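Bin to Bin: My Semester in the Manipulation Club

Filed under: school stuff, robots

I've been promising a robotics club post since October and I kept not writing it, mostly because every time I sat down to do it we were in the middle of something embarrassing and I wanted to wait until we weren't. We are still in the middle of something embarrassing. So I'm writing it anyway!

Quick background for those of you who are only here for the sourdough posts (hi, I see you, there's a rye one coming). I went back to school last year, part time, at thirty-something, and part of the deal with Plandale's evening program is that you have to do either an internship or a "sustained group project." I have a job and a kid and no room in my life for an internship. Sustained group project it was. I picked the manipulation club because it met at 7 in the evening and the building has parking. That was my whole decision process.

There are 16 of us on the sign-up sheet and a smaller number who show up. Most of them are twenty. They're very nice to me. One of them asked if I remembered floppy disks, and I said yes, and there was a silence like I'd said I remembered the Civil War.

The club's big thing every year is the Nadell Challenge, which is a student contest where you get a list of tabletop tasks and your arms have to do them, and you get scored on how many come out right. It has grand-sounding rules and a scoring sheet that runs on forever. The tasks themselves sound like chores you'd give a five-year-old. Stack these. Put that in there. Close the lid. I laughed out loud when I first read the list. Then I tried to do one.

Our sub-team got the pharmacy task. The organizers call it Sort and Transfer, but everybody in our room calls it pills. You have clear bins, you have little orange bottles with white caps, and the bottles have to end up where the task card says they go. There are 38 task cards in the practice pack and you don't know which ones you'll draw on the day. Some of them are easy (move one bottle, done, go get a snack) and some of them are long and fussy and make you hate bottles.

So, what do I do in all this? I came in thinking I'd be hopeless, given that I can't really write code beyond the level of "change this number and see if it gets better." But half the work in a club like ours is driving. You move the arms yourself, over and over, through the same little job, and all of that gets saved, and then the people who do know how to write code train something on it. The driving takes patience and a steady hand and a high tolerance for being bored. I have been decorating cakes for my entire family for over a decade. I was born for this.

My first evening driving, I managed to get the gripper around a bottle after maybe the longest ten minutes of my life and I was so pleased that I looked around the room for somebody to tell, and while I was looking around I let go of it. It rolled off the table and under a desk. One of the twenty-year-olds went and got it for me without saying a word, which was kind.

A few things I've learned about picking up pill bottles with a robot, in case you're ever in that position:

The cap is wider than you think. If you come in too high you end up pinching the cap alone, and the bottle swings, and swinging is bad. You want the body of the bottle between the fingers.

Lying down is harder than standing up. A bottle on its side wants to roll away from whichever finger touches it first. I started going in super slow and letting both sides close at the same time, and my grabs got a lot better.

Clear bins are mean. I understand why they're in the task (see-through stuff is hard for cameras, so of course the contest people love it), but they're mean to humans too. I have bumped the rim of a bin with a gripper more times than I'd like to admit, on account of my eyes sliding right past it to the bottle. I asked if we could put a strip of bright tape on the edge and got told no, the rules say no markings.

Bottles with stuff in them behave differently from empty ones. The weight shifts as you tilt. We practice with filled ones now so it doesn't surprise us later.

The other thing that ate a lot of our fall was the wrist cameras. We had some older ones for the first few weeks, and the picture was so dark that I was pretty much steering by vibes. Then somebody's application for a Laryea mini-grant came through (this is a small fund for student projects, very short form, if you're at a school near us you should apply!) and we got new ones. The difference was huge. I went from needing 7 tries to get a bottle out of a corner to doing it in one or two, and I hadn't gotten any better. I just had something to look at.

The software we record with is called Wultano, and it was written by people who graduated from the club a while back. It is... fine. It does the job. It has a button labeled SAVE and a button labeled SAFE right next to each other, and SAFE sends the arms back to their parking position. You can guess. I've done it twice. I now have a sticky note on the monitor with an arrow on it.

I want to say something about the evenings themselves too, because that's what I'm going to remember. We get in, somebody turns on the arms and they do their little wake-up wiggle, and then we argue about music. We take turns in blocks, and the rule is 5 good runs and then you get up and let the next person in, no matter how well you're doing. I used to fight this rule. I'd get into a rhythm and want to stay there all night. But you really do get sloppy, and you can't tell that you're sloppy, and then someone has to go through the recordings afterward and throw out the bad ones. I've been the person throwing them out and it's a miserable way to spend a weeknight.

When you're not driving you're a resetter, meaning you put the bottles back the way the card wants them and call out "ready." I like resetting more than I should. You get to watch everyone's style. One kid drives like he's parallel parking, all tiny corrections. Another one swoops. I'm told that I hum.

And then there's the part where the arms do it on their own, with none of us touching anything. The first time we tried that, they reached very confidently for a spot where there was no bottle, closed on nothing, carried the nothing across to the other bin and let it go with great care. We all clapped. I think about it a lot when I'm having a bad day at work.

It's better now. Not good-good! But on the easy cards it'll get there more often than it doesn't, and on the long cards it gets partway and then has a sort of crisis. The coding side of the team thinks we need more examples of bottles in weird positions, leaned on each other or jammed up in a corner, so that's what we've been doing lately. I've gotten pretty creative about it. My own kid came along one evening and was allowed to set up the bins, and she came up with arrangements so nasty that two of them are now in our regular rotation.

OK, pictures, because my sister says no one believes I do this.
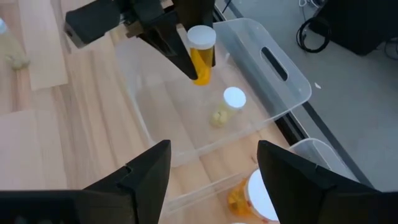
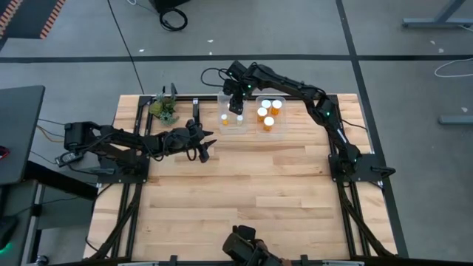

Photos: Plandale manipulation club, pills team. Please ask before reusing.

The first one is the view from a wrist camera, and I love it more than I can explain. You're looking out between one arm's fingers while the other arm is over there holding a bottle by itself. It took me weeks to stop getting confused about which hand was "me" in that view. The second is the whole table, which gives you a better idea of how much room there is to work with, and how the bins sit side by side up near the far edge. Also please note the little plant. I'm very fond of the little plant.

The contest is in the spring and we have a lot to get through before then. The big one for me is handing a bottle from one arm to the other, which two of the practice cards ask for. I can do it on a good night. On a bad night the two grippers just sort of knock knuckles and the bottle goes straight down. If any of you have tips for coordinating your left and right hands (piano people? knitters?) I'm all ears. A knitter on the team says it's the same as purling and I do not see it at all.

I also need to write up the "reflective component" for my credit, four pages, and I've been told that this blog doesn't count. Rude. I asked.

Anyway, a couple of you wanted to know if you could come see it. There's an open evening at the end of the semester and anyone can walk in. Come at 7, park around back, and follow the noise. If you're lucky someone will let you drive. Stay low on the bottle, watch the rim, and don't hit SAFE.

Rye post next, I promise. The starter is finally doing what it's supposed to.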